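Notebook, February, headache diary group. Sunday evening, writing up before I forget what was said.

Read the Avine summary twice. Still not convinced. The claim is that people who log their migraines every day on the phone have fewer bad days by the end than people who fill in the paper card. 422 people started. I can't find how many finished. There is a chart with the finishing group in it and no number under it, and I have asked Gleice to write to them and get one.

My trouble with it is old and dull. Someone who has a terrible month stops logging. Someone who has a good month keeps going and feels pleased with the app. Compare the ones who are left and of course they look better. Tuấn says the paper group would drop out in the same way, so it washes out. Maybe. Paper can be filled in from memory the night before the visit, and we all know it gets done. A phone entry carries a time. So a lazy paper patient stays in the data and a lazy phone patient vanishes from it. I want to see the dropouts on both sides before I believe a word.

Second thing, "bad day." Avine counts a bad day as anything the patient rates over 4. Our Harthorpe card asks whether they had to lie down or leave work. Those are different questions. I have patients who rate everything a 2 and spend the afternoon in a dark room with a towel over their eyes, and others who give a 9 and drive home. Trí tried lining up our old cards with the phone scores and got a cloud. He thinks there is a trend in it. I looked for a while and I think there is a cloud in it.

Triggers. The diary has a long list to tick: red wine, cheese, weather, missed meals, poor sleep, screens, perfume. Nga's point, and she is right, is that people tick what they have been told to tick. Chocolate especially. The craving may come on with the early phase, before any pain, so the person eats chocolate because the attack has already begun and then blames the chocolate. I would like a column for what they ate on days without a headache. Everyone groans when I say this because it makes the form longer. Fine, it makes the form longer. Without it the trigger list tells us what people believe.

Weather, same. Kiều pulled the pressure readings for the weeks we have and laid them over the cards. Two of the patients who swear by storms showed nothing at all. One of them was quite offended. I would not push it further with so few cards, in either direction.

Painkiller days need to be their own line. At present they are tucked under "notes," and half the cards leave notes blank. If a person is taking tablets most days of the week then the tablets themselves may be part of the problem, and we can't see it from what we collect. Of everything on this page it's the change I would fight for.
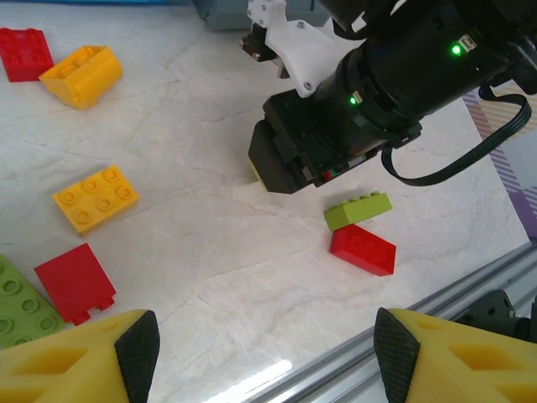 Back to the money question, since Bùi will ask. Cileck want 3,000 for a year of their version, and for that we get reminders, a monthly chart and someone to phone. I asked what happens to the entries if we stop paying and was told that was "being looked at." I don't like that answer. The paper card costs us printing and Gleice's patience. Reminders might help the forgetful ones, I will grant that, but a buzzing phone in the middle of an attack is also the last thing some of them want. Light from the screen too. Kiều suggested letting people log the next morning and mark it as late. Sensible, and I would take it on paper as well.

Tuấn thinks I am being hard on the whole idea. Could be. I have seen two rounds of diaries come through Harthorpe already, each one supposed to show us the pattern, and what I remember is almost a full drawer of cards and one patient who worked out for herself that she got headaches when she skipped breakfast. She didn't need a chart.

To do:
Gleice to get the finishing numbers from Avine, split by group.
Trí to redo the comparison using only cards filled in on the day, if he can tell which those are.
Nga to draft the food column, headache days and clear days both.
Me: painkiller line, first draft, and keep it to one row.
Ask Cileck again about the entries. In writing this time.

Not deciding on the app until the first of these comes back.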